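Magazine > Homes > Materials

The Long Life of a Stone Counter

Inger Eskildsen keeps her samples in a flat drawer meant for maps. There are slate tiles, a square of soapstone worn soft at one corner, and several pieces of marble with coffee rings on them. She made the rings herself. When a customer says they want white marble in the kitchen, she opens the drawer and hands one over.

"Most people still want it," she says. "They should see it at its worst before they sign anything."

Eskildsen has run Kjærgaard, a stone yard and cutting shop, since her uncle retired. The shop cuts counters, sills and the odd hearth. Marble is the stone people ask for by name and the one they call back about. It is mostly calcite, and calcite reacts with acid. Lemon juice, vinegar, wine and tomato sauce all leave a dull spot, called an etch, where the polish has been eaten away. Sealer slows down stains. It does very little about etching, and Eskildsen says that is the point where most sales talks go vague.

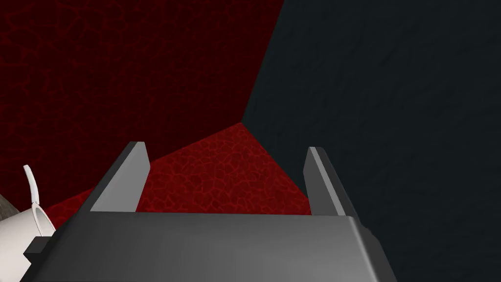
What the Sealer Does

A sealer soaks into the pores of the stone and leaves less room for oil or coffee to follow. The shop uses one called Drerard, which goes on with a cloth and gets wiped off after 5 minutes. Left longer, it dries to a haze that has to be rubbed out by hand. Eskildsen tells customers to test the counter with a spoonful of water. If the stone darkens under it, it is time for another coat.

Honed marble, which has a matte finish, hides etching better than polished marble does. It also takes up oil a little faster. She puts honed stone in family kitchens and saves the polish for bathrooms, though toothpaste and some cleaners can mark it there too.

Elínborg Þrastardóttir bakes for a living and had her counter put in 2 years ago. She chose honed white with gray veins and paid $600 extra to have the slab turned so the veins would run the long way. She rolls pastry straight on the stone, which stays cool through most of the morning, and keeps a wood board next to the sink for citrus. The area by the stove has gone cloudy anyway.

"I was upset over the first mark," she says. "I couldn't find it for you now."

She wipes the counter with dish soap and warm water and has given up on sprays. For oil spots she mixes baking soda and water to a thick paste, covers it with plastic wrap and leaves it overnight. Some spots need a second round.

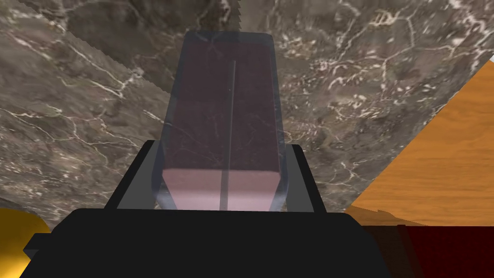
A translucent block held between two gray fingers, with white veining showing faintly through it.

Eskildsen can grind out a bad etch on site, but she would sooner leave it until there are enough to make the trip worthwhile. The dust gets everywhere – into drawers, into the toaster – and a patch that has been refinished alone can look different from the stone next to it. She does the whole run or none of it.

Her own kitchen has soapstone. She put it in before the children were born and oils it when she remembers, most recently in July.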